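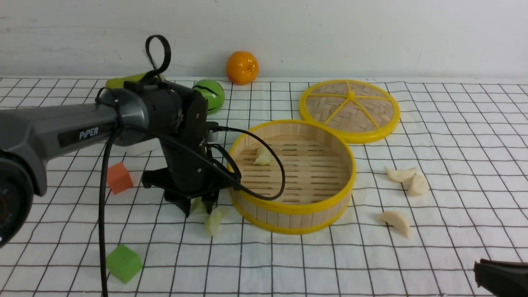

Jan 29, 2026
By the Inkwell Shed

I've been drawing my own comics for long enough to have ruined a lot of good paper, and the question I get most from people starting out is how to lay out a page so the reader's eye goes where you want it to. So this is my whole method, start to finish, using a page from my current mini, Cerka, which is a quiet little story about a ferry pilot who may or may not be a ghost. The very first thing I do is draw a grid. Plain thin dark lines on white, just like the cloth on that table with the steamer basket on it, and nothing fancier than that. You're going to break the grid later (I always do!) but you want something there to break.

Step one: write the page as a list of beats

Before I touch a pencil I write down what happens on the page in plain sentences. One sentence per beat. "She ties up the boat." "She hears the bell." "She looks at the water." If I can't say it in one short sentence it's probably two panels and I've been kidding myself.

My limit is 6 beats. I know there are gorgeous pages with twice that many, but when you're learning, six is plenty, and your lettering will thank you. If I've got more, something moves to the next page, and usually it's the thing I was proudest of.

Step two: pick the boss panel

Every page has one panel that matters most. On my ferry page it's the bell. Circle that beat on your list, because it's getting the most room. Everything else gets squeezed to pay for it.

I used to give every beat the same space and then wonder why my pages felt like a bus timetable. It took me an entire book to fix that. My first one, Trarkbridge, is 66 pages of nearly identical rectangles, and I still love it, but oh boy is it a slog in the middle.

Step three: thumbnails, and keep them tiny

Grab some scrap paper and draw your page about as big as a playing card. Stick figures only. You're just trying out where the big panel goes: top, bottom, down one side, right in the middle with little ones orbiting it. I do 4 of these per page, and I make myself finish all of them even when the first one feels perfect. The first one is usually the layout I used last week.

Put the word balloons in now! I can't say this loudly enough. A balloon is a big white shape and it steers the eye just as hard as the drawing does. If you leave it until the end you'll be covering up somebody's hands, and you spent an hour on those hands.

Step four: check the reading path

Take a colored pencil and draw one line through your thumbnail, going balloon to face to balloon, the way a reader would travel. For a page in English you want a loose Z, or a couple of Zs stacked up. If your line has to jump backward or cross itself, a reader's going to get lost there too.

The classic trap is a tall panel on the left with two short ones stacked next to it on the right. That one's fine. Flip it, with the stack on the left and the tall one on the right, and people start wondering whether to go down or across. You can get away with it if the gutter between the two stacked panels is much thinner than the one beside the tall panel, so they read as a pair. 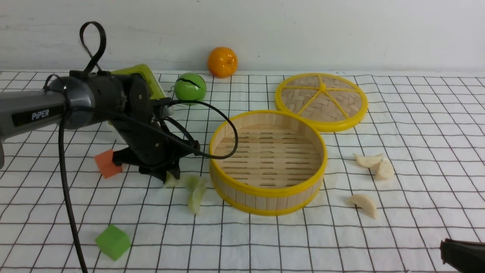 Wendum wrote in after I posted the rough version of this to say that the thin gutter trick never worked for them, and that what finally did it was letting a balloon overlap the border between the two stacked panels so it hooks them together. I tried it on the bell page and yes, it's better. I'd go with that first and use the gutter as backup. The only thing I'd watch is the tail, which needs to point very clearly at whoever's talking, or you've swapped one muddle for another.

Step five: blow it up

Once a thumbnail passes the pencil test, rule your real page. I work on smooth bristol with a wide margin, and I rule the panel borders lightly before I draw anything inside them. Then I copy the thumbnail over by eye. You can scan it and print it larger if you like, but I find I fix small problems when I redraw it by hand.

Letter first, draw second. Pencil your words in at full size, draw the balloons around them, and then fit the figures into what's left.

Step six: break something

Now look at your boss panel again. Could it lose its border? Run off the edge of the paper? Could a boot or an elbow poke out into the gutter? Pick one of those and leave the rest of the page alone. In Cerka the bell panel has no border at all and everything around it is boxed in tight, and it rings a lot louder for it.

If you want a book to study for this, I keep going back to Sæther, a small press anthology I picked up in September. There's a snow chapter in it with barely a word of dialogue, and you still never wonder where to look next. Try tracing the panel borders only, without the art, and laying a few pages side by side. You'll see the big panel wander around from page to page.

Next time I'm going to do page turns, and how to pick what goes on the last panel of a right-hand page. Bring scrap paper.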